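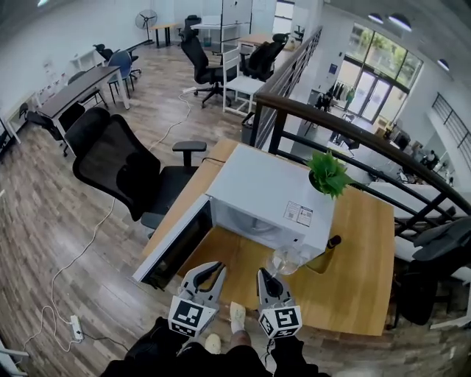 夹层办公区的浅色木桌，桌上为白色微波炉，旁边是黑色网布椅

Viren 浅色木面办公桌
供应：Ranon 办公家具
系列：Viren（桌类）
适用：开放式办公区、夹层、茶水角、共用设备台

产品说明

Viren 是 Ranon 目录里用途最杂的一张桌子。最初按单人工位设计，后来不少客户买去放打印机、微波炉、样品和快递，我们就把它同时列在“工位”和“共用设备台”两个分类下，两边是同一个产品、同一个价格，下单时任选一处即可。

桌面为浅色木面，蜜色调，表面做哑光处理。批次之间颜色会有轻微差别，同一订单尽量从同一批次出货。补购的桌子如果要和旧桌并排摆放，请在备注里写上原订单编号，仓库会挑颜色接近的。挑色需要多等几天，不另收费。

桌面四边做了小圆角，手臂搭在边上写字不硌。桌下没有横梁挡腿，普通办公椅可以推到桌沿以内。带扶手的椅子请先量扶手高度，扶手高于桌面下沿的推不进去，只能停在桌边。

放微波炉时的注意事项

台式微波炉可以直接放在桌面上，不用另加垫板。摆放前请看以下几点：

炉门开启方向要留空。多数微波炉的门向左开，门完全打开后会占去机身左前方一块位置，椅子、显示器支架不要放在这个范围里。如果桌子左侧紧挨工位，建议把机身斜放，或者整台往右移。

散热距离按微波炉说明书执行。Viren 没有后挡板，桌子背面靠墙时，请把微波炉往前放。

炉顶不建议长期放东西。很多办公室习惯在上面摆一小盆绿植，浇水前请把花盆拿下来，避免水流进散热孔。机身标签也不要遮住，报修时要用到上面的信息。

杯子、玻璃瓶放在微波炉的另一侧，和开门方向错开。刚加热过的容器请先放在隔热垫上，不要直接接触木面，高温留下的白印属于使用痕迹，不在保修范围内。

电源和走线

Viren 标准款不带插座，也不带线盒，电源线从桌子后沿垂下。微波炉功率较大，请插在墙面固定插座上。插线板只用来给显示器、充电器一类的小功率设备供电。

放在房间中间的桌子，线容易拖在地板上。有两种办法：一是加购桌下理线槽，把插线板收进去，只留一根总线落地；二是用地面压线条，从最近的墙面插座引过来。理线槽用螺丝固定在桌板背面，孔位出厂时已经打好，一个人可以装。压线条请自行购买，我们不销售。

木地板上使用，建议在桌脚下贴毛毡垫，随桌附送一套。椅子脚轮请选软胶款，硬轮在木地板上用久了会有压痕。

夹层和二楼的送货

夹层办公区的订单比较多，单独说明一下。

下单前请确认楼梯净宽和转角，整张桌板不能折叠，也不能拆成两块。楼梯转不过去的，可以从栏杆外侧吊运，吊运需要现场看过再报价，栏杆由客户负责拆装。

有货梯的楼正常上楼，不加费用。没有电梯的，夹层按一层计算。送货时间请写清楚上午还是下午，物业要求提前报备的，请把报备表一起发给我们。

贴近栏杆摆放时，桌子与栏杆之间应留出走人的宽度，桌面不要高过栏杆，也不要在靠栏杆一侧放瓶子、杯子等容易碰落的物品。

搭配的椅子

Zokamden 网布椅：黑色网布，高靠背，带扶手，靠背有弧度，适合长时间坐。最常见的搭配，和浅色桌面颜色对比明显，也不容易显脏。网面用吸尘器的毛刷头清理，不要用湿布反复擦。

Ocampo 无扶手椅：靠背较低，可以完全推进桌下，适合通道窄的位置，或者只是偶尔有人坐的设备台。

椅子与桌子分开包装、分开发货，不一定同一天到。两件都要同时到的，请在备注里注明，我们等货齐再发。

日常清洁

用拧干的软布顺着木纹擦，之后用干布再擦一遍。咖啡、酱油、红酒请当时擦掉。不要用酒精、去污粉和钢丝球。微波炉底下容易积水汽和碎屑，每周把机身抬开擦一次，擦完等桌面干了再放回去。

安装

随箱有内六角扳手、螺丝包和安装图。桌板较重，翻面时需要 2 个人。先把桌腿螺丝全部带上，不要拧紧，桌子立起来放平以后再逐个拧紧。使用一个月后请再紧一次。

交货与售后

现货发货，库存不足时页面会显示“预订”，预订最长可能要等到下一批到货，最多 15 个工作日。订单金额满 3,000 元免市内运费，不满的按距离计算。

收货时请当场开箱检查桌面和四角。有磕碰的拍照后联系我们，换桌板，不用整张退回。包装纸箱请保留到安装完成。

每年 8 月仓库盘点，期间照常接单，发货会慢几天。

订购一次达到 11 张以上的，可以申请项目价，也可以先借一张样桌到现场试摆。项目订单和夹层吊运的问题，请在询价表的收件人一栏填写 Nadhirah Sembiring，并附上平面图和楼梯照片。

相关产品
Viren 桌下理线槽
Zokamden 网布椅（黑）
Ocampo 无扶手椅
毛毡脚垫补充装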